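**Choux buns go flat the minute they leave the oven – help**

Posted by Vandana Nautiyal, Fri 7 August

Third batch this week and I'm loosing the will. Buns puff up lovely, go golden, I take them out and within a minute they've sunk like old cushions. Inside is eggy and damp. Doing them for my sister's do at Ukbridge, need two trays filled and on the table by teatime Sunday.

What I do – water, butter, pinch of salt, boil, flour in all at once, beat. Eggs in one at a time. Pipe, bake at 200 fan till brown. Recipe is off the back of a Guvau flour bag if that matters. Haven't opened the door early, promise. Oven is old but it's fine for cakes.

Is it the eggs? Used large, recipe just says "eggs". Also can I fill them the night before or is that asking for trouble. Thanks all

---

**Liette Nguyen**

Coming out too soon, nine times out of ten. Brown isn't done with choux. The outside colours up while the middle is still wet, then the steam goes and there's nothing holding the walls up.

200 fan is fierce too. I start at 200 without the fan, then down to 170 once they've risen and set, and leave them a good while longer than feels right. You want them a proper deep brown, even in the cracks. Pick one up – should feel light, like it's hollow. If it feels heavy put it back.

Then poke a hole in the bottom of each one with a skewer, turn them upside down on the tray, back in with the oven off and the door propped with a wooden spoon. Ten minutes or so. Made more difference for me than anything else.

On the eggs, don't go by number. Beat them all in a jug and add a bit at a time, stop when the paste drops off the spoon in a sort of V. Might not use it all. Last splash nearly always stays in the jug for me.

And dry the paste out in the pan before any egg goes near it. Keep it moving over a low heat for 2 minutes after the flour's in, till there's a skin on the bottom of the pan. Let it cool a bit or you'll scramble the egg.

Don't fill the night before, they go soggy. Bake Saturday, keep them in a tin, five minutes in a hot oven Sunday to crisp up, cool completly, then fill.

---

**Tâm Mạc**

get an oven thermometer. mine was way out, cakes were fine in it as well. never had choux work till I sorted that

---

**Duyên Triệu**

Agree with Liette mostly but I freeze mine. Baked, unfilled, straight in a bag once they're cold. Did a big lot for the Vastgate fair last September and you couldn't tell. Crisp up from frozen, no need to thaw.

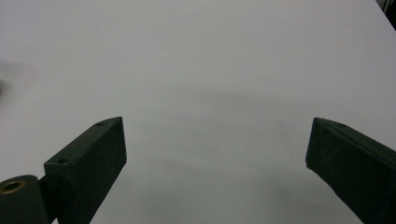 Other thing is the flour. I use strong bread flour, the Huỳnh one when I can get it, plain works but the shells are a bit softer. Wouldn't go self raising, had a go once and they split all over the place.

Space them out as well. Crammed tray means loads of steam and they stay pale down the sides. And if you're filling with cream whip it a touch firmer than usual, holds till teatime. Custard I'd leave till the last hour.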